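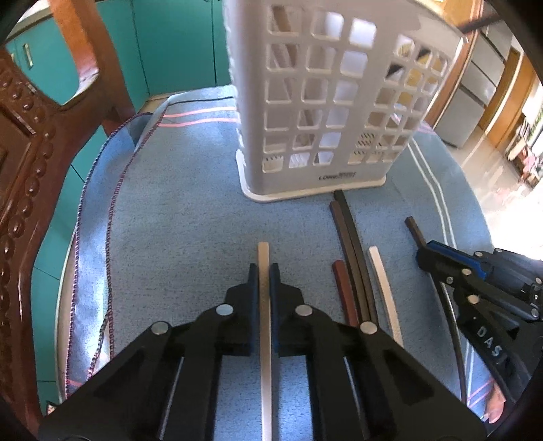
Tarar replied overnight that if the grippers can hold thin stock upright, they can sort it, and we should stop fussing over the trial terms.

I don't buy it. Holding and sorting are separate lines on the Clenden quote and they are priced separately too.

Jun 10, 2026. Notes on the Rorkora hand-held gripper kit, trial week.

What the brochure promises: a pair of hand-held grippers, pick-up of "any slender household item," 93 percent clean grasps out of the box. No word on what a clean grasp is. Does a strip that twists in the jaws count? Does a second try count? Asked Clenden both. Got the brochure again.

Strips and rods on the towel, laundry basket behind. I want thin things because thin things are where parallel jaws tend to look silly, and their demo reel is all mugs and boxes. 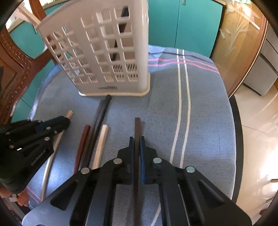 Stiff and bendy pieces have to go in separate columns on the log sheet. Lumping them together is how you get to a nice number. A dowel keeps its shape when you pinch it near one end and a soft strip may not, so if the score is one figure for both I'm going to ignore it.

Plan is 50 tries per hand, 100 in all, same person on both grippers, no warm-up round. A drop is a drop. Regrips get their own mark.

Still open:
- Pad wear. The quote has spare pads at extra cost and gives no service life.
- Whether the software fee starts at delivery or at first login. Contract says both, on different pages.
- Drirkevard has an older set they'd lend us for comparison. Should have asked before signing for this one.

Trial ends in 7 days. I'm not recommending purchase on the strength of a brochure, and would like the raw logs in the shared folder before anyone writes back to Clenden.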